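Thread on the kitchen table, for the few people who asked how I look after it. Long one, sorry.

We got it from a closing-down sale at Huta four years ago. Pale wood top, seats six if two of them are kids. It gets breakfast, homework, tax and whatever I'm mending, so it gets cleaned a lot.

For the first year I used spray cleaner and paper towel every night. Don't do that. It left a cloudy film that showed up every afternoon when the sun came around, and I kept adding more spray to get rid of it.

What I do now: crumbs off with a dry cloth, then a damp cloth with one drop of dish soap in a bowl of warm water. Wring it out hard. Then a dry tea towel straight after.
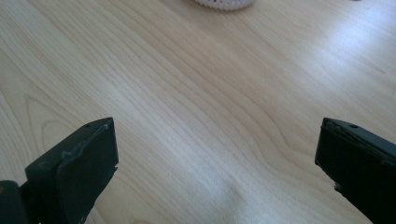
Wiping direction matters more than the product, in my experience. I used to go in circles and it left swirls. Now I follow the grain, and on our top it runs on a long diagonal with a few waves in it, so you end up wiping corner to corner. There's an oval loop in the pattern on one side that I use as my starting point. Check your work from a low angle where the light hits it, as glare shows streaks you'd miss standing over it.

Whole job takes 10 minutes, including moving everything off and putting it back. Do move everything off. Grit gets under bowls and baskets and scratches when you slide them.

Products, as people will ask. I tried the Drotis wood balm and found it greasy, and it picked up dust by the next morning. The Rusu cloths are good. I have 2, one wet and one dry, and they go in the wash with the towels. No fabric softener.

Water rings: leave them overnight before you panic. Most of ours have faded by breakfast. One from a hot casserole dish in August is still there and I've stopped trying - it has a placemat over it.

Haven't tried oiling it. If anyone has done that on a pale top and it stayed pale, let me know what you used.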